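My Gripper Year

The third set of fingers snapped at ten past eleven at night, and I said a word my mother would not have liked. Then I went back to the printer, because that's what you do when you've promised your friends a working hand-held gripper by March and it's already the end of the month.

I should back up. I fix espresso machines for a living, I'm not an engineer, and until last year the most robotic thing I'd ever built was a cat feeder (it jammed, the cat sulked). But I belong to Ollent, a shared workshop with one good printer, one bad printer and a laser cutter everybody's a little afraid of, and Bořivoj Danko had been going on for weeks about grippers you hold in your own hand. You do the job yourself, a camera on the tool watches, and later a robot arm has something to learn from. No arm needed to get started! For somebody with a kitchen table and 2000 dollars less than an arm costs, that sounded pretty great.

So I was in. Bořivoj drew the first pair of fingers on the back of a receipt, and I turned them into something printable over a long weekend with a lot of tea.

They were terrible. Too straight, too skinny, and so slick that a pencil shot out sideways and went under the stove. The second pair had rubber glued on, and the rubber peeled. Éabha Foley, who makes puppets at the next bench over, took one look and told me to quit gluing flat stuff to flat stuff. "Give it some ridges," she said. "Think of a sneaker."

She was right, and it's annoying how fast she was right. I drew a ribbed pad, and the only flexible filament left on the shelf was a pink so loud you could find it in the dark. I've come to love it. Vilém Lukáč says the tool looks like it's wearing lipstick.

After that it was all small stuff. The mounting plates went through more versions than I want to admit, mostly over screw holes that landed a hair too close to the corner and split. I moved the trigger spring twice. I bought a bag of 20 tiny bearings and used 2 – the rest are in a jam jar, waiting for a project I haven't thought of.

Then came the fun part, which is picking things up. I started with easy shapes, a block, a matchbox, a cork. A computer mouse is a different animal. It's rounded and smooth, and with the old fingers it kept squirting away from me across the table like soap.

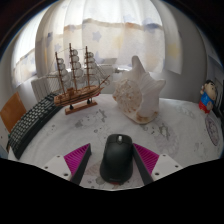
The magenta pads on the mouse, with the model ship and the conch shell keeping their distance.

You get careful in a hurry when there's rigging nearby. My rule is slow hands, elbows in, and no coffee until the tool is back on its hook.

What surprised me is how much the gripper changes the way I move. With bare fingers I'm sloppy, I sort of paw at things. With two stiff ones I have to line up first, come in level, squeeze, wait. Bořivoj says a robot would thank me for the waiting. My goal is 3000 grabs before summer, on as many different objects as I can borrow, and I keep a tally in pencil inside the cabinet door. (Chunhua Lu lent me a nutcracker and a garlic press. The garlic press is evil.)

Next up is a softer spring and a handle that doesn't make my thumb go numb after half an hour. Éabha wants to try the pads on a puppet, and I've already cut her a pair. If you've got a good trick for keeping flexible filament from stringing all over the bed, please write in, I'm still picking pink hair off my sweaters.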